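Ticket: Hand-held gripper drops its tracking during visitor demo
Product: Grerivix hand-held gripper, white shell, two-finger
Opened by: Denise Inskip
Assigned to: Periklis Spanos
Status: Waiting on customer
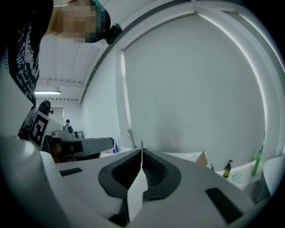 Hello Periklis, and thank you again for being so patient with me on the phone. I promised I would write it all down properly, so please forgive the length. We had our April open day here at Stergiou, and the plan was the same as last time: visitors come through in small groups, I say a few words about how we teach the arm, and then whoever feels brave picks up the gripper and moves a cup from one side of the sink counter to the other. People love it. They always hold it much too carefully at first, bless them, and then after a minute they're waving it all over the place.

The first 2 groups went beautifully. With the third group the Movska screen started showing the yellow "pose lost" banner partway through a recording, and the little hand on the display froze while the visitor's real hand carried on. It would come back by itself after a while, then go again. I restarted the software, which got us through one more visitor, and then the banner was back. In the end Gerasimos Kontogiannis gave a very nice talk about safety while I fussed with the cables, and I don't think anybody minded, but I would dearly like it not to happen again because we have a school group coming.

What I have tried so far:
Restarted Movska (helped for one recording).
Swapped the USB cable for the spare. No change.
Wiped the lens with the cloth that came in the case.
Opened and closed the fingers from the menu to see if they stick. They don't, they move as sweetly as ever.

The log from the third group is attached. It stops at line 2,046, if that tells you anything.

Denise

Reply from Periklis Spanos, 10:40 a.m.

Hi Denise,

Thanks for such a thorough write-up, it saves me a lot of asking. I've read through the log and the gripper itself looks healthy. The fingers report their position all the way to the end, so I'd leave the cable alone and put the spare back in its bag. What drops out is the visual tracking. It looks for the square marker to get its starting position, and after that it relies on whatever else it can pick out in the room. Plain bright surfaces give it very little to hold on to, and a pulled blind with daylight behind it is a classic one. People leaning in close over the gripper make it worse, as they cover up the useful parts of the room.

Could you try these for me, in this order?

1. Start Movska and hold the gripper still, facing the marker, until the status turns green.
2. Record one cup move with nobody else near the counter.
3. Record the same move with a colleague leaning in the way your visitors do.
4. Put something with a busy pattern near the blind. A poster is fine, a tea towel is fine.
5. Repeat step 3 and send me all the logs.

Also, which version of Movska is on that computer? The log header is missing it.

Periklis

Reply from Denise Inskip, 2:15 p.m.

Well, you have made my afternoon much more interesting! Anastasia Mavromatis kindly played the visitor, and she leans in very convincingly. Step 2 was fine from beginning to end. Step 3 gave us the banner after roughly 6 seconds, and I was so pleased to see it, which is a silly thing to say about a fault. We pinned up an old Ellell trade show poster for step 4 and the next recording ran right through with no banner at all, Anastasia leaning in and everything.

I ran step 5 a second time to be sure and got one short flicker of yellow, so it is better but I wouldn't call it cured. Logs are attached. For the version, the About box only says "Movska demo build" and then a blank line. Is there somewhere else I should look?

Reply from Periklis Spanos, 3:05 p.m.

That's a very clear result, please thank Anastasia for me. The blank version line means you're on the build we hand out for shows, and it has the older tracking settings in it. I've put the regular installer in your download folder. Close Movska first, run the installer, then do the marker calibration again from the Setup menu. Your saved recordings will stay where they are.

Keep the poster up for now. If you still see the flicker after the update, send me the log from that run and tell me what time of day it was, as the light through the blind may matter. When is the school group due?

Setting this to waiting on customer until I hear from you.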